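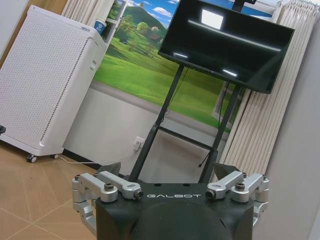
Wrist view toward the screen, nothing held.

Re: [arm-users] Anyone tried the Rustora fingertip kit?

Someone on the list wrote:
> We're looking at the Rustora fingertip kit plus the Emska service plan.
> The brochure says it will pick up "any everyday object". I have met
> everyday objects and I have doubts. Is it worth the money, or should
> we just keep gluing rubber to the old tips?

I've had the kit since December, so I'll save you the brochure. It's decent. It is also sold by people whose everyday objects seem to be mostly cubes.

In the box you get 4 pairs of tips, a bag of screws (count them before you lose one, then order spares anyway) and a leaflet in very small type. Swapping a pair is a ten-minute job, or forty if you start with the wrong hex key, as I did. The tips hold well on cardboard, cloth and most plastic. My sore spot is shiny tape on anything crooked. The pads want two flat sides, and a lumpy thing wrapped in tape has none to offer. Close gently, look at the wrist view, then decide whether to trust it over the bin. I ran 100 picks on taped odds and ends and stopped enjoying it well before the end.
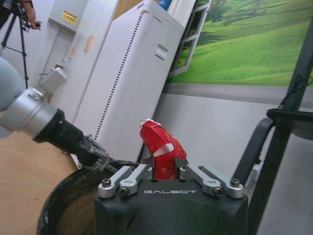
Do the tips need recalibrating after every swap?
Only if you change to a different length of tip; same-size pairs go straight back on, and the offset you saved still holds.

The Emska plan is harder to love. You pay 40 a month, and for that you get a support address, a yearly check and a newsletter. Support did answer me the same afternoon, to be fair, and the answer was even right. The newsletter I can't help you with – I've yet to finish one.

If you only need something for drills and demos, the Nygård pads cost 200 for a set and go on without touching the linkage. They wear faster and smell like a new shower curtain. Letmont says it has a softer version coming, and it was saying so when I bought mine.

So: buy the kit, skip the plan for the first few months, and keep your rubber and glue in the drawer. I still use mine on the old arm, which has never read a brochure and picks things up fine.

If anyone has got the long tips to close evenly at low force, please post your settings. Mine still meet like two people going for the same door.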